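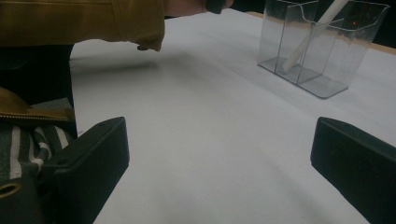 Ein Markt, der auf den November wartet

Skaltenby bereitet seinen Herbstmarkt vor, und zum ersten Mal seit zwei Jahren soll er wieder auf dem alten Platz am Hafen stattfinden. 85 Stände sind angemeldet. Die Gemeinde hat Platz für einige mehr, aber Xiaoyan Yin, die den Markt seit der Gründung leitet, will die Gassen breiter lassen als früher.

"Beim letzten Mal kam man mit dem Kinderwagen nicht mehr zur Suppe durch", sagt sie. Die Suppe ist in Skaltenby ein ernstes Thema. Sie wird am Vorabend angesetzt, mit Graupen, Rauchfisch und Lauch, und am Markttag ab zehn Uhr ausgegeben. Das Rezept stammt aus der Küche des früheren Seemannsheims. Wer es heute kochen darf, wird jedes Jahr neu verhandelt. In diesem Jahr ist es Guoqing Ye, der am Hafen einen Imbiss betreibt.

Der Markt steht diesmal unter dem Thema "Was wir wieder aufgebaut haben". Gemeint ist die Sturmflut, die den Kai und einen Teil der Unterstadt beschädigt hat. Die Schulen zeigen Arbeiten dazu, der Chor hat ein Programm aus alten Fährliedern zusammengestellt, und in der Netzhalle gibt es am Nachmittag eine Gesprächsrunde mit Anwohnern. Anqi Cao wird sie moderieren. Sie hat im Winter nach der Flut mit 206 Haushalten gesprochen und die Berichte in einem Heft gesammelt, das am Markttag ausliegt.

Nicht alle sind mit dem Thema glücklich. Hongjun Xie, dessen Werkstatt in der Unterstadt bis heute ohne neue Fenster ist, hätte lieber noch gewartet. Er kommt trotzdem und verkauft wie immer Körbe und Schemel. "Ich stehe neben der Pumpe, da stand schon mein Vater", sagt er.

Finanziert wird der Tag aus Standgebühren, einem Zuschuss der Gemeinde und dem Verkauf von Losen. Beim letzten Markt wurden 1.598 Lose verkauft, der Hauptpreis war ein Ruderboot. Diesmal gibt es eine Überfahrt nach Grutden für vier Personen, mit Übernachtung und Frühstück.

Am Abend spielt die Gruppe Wumis auf der Treppe vor dem Zollhaus. Ihr Geiger Senan Ní Mhurchú lebt seit Jahren im Ort und unterrichtet an der Musikschule. Er hat für den Anlass ein Stück geschrieben, das mit dem Chor zusammen aufgeführt wird - geprobt wird seit dem Sommer, meistens bei offenem Fenster, so dass die halbe Oberstadt die Melodie schon kennt.

Anmeldungen für Stände nimmt das Marktbüro noch an. Strom gibt es nur auf der Hafenseite, Tische müssen mitgebracht werden. Der Aufbau beginnt um sechs Uhr, Autos müssen den Platz bis halb neun verlassen haben.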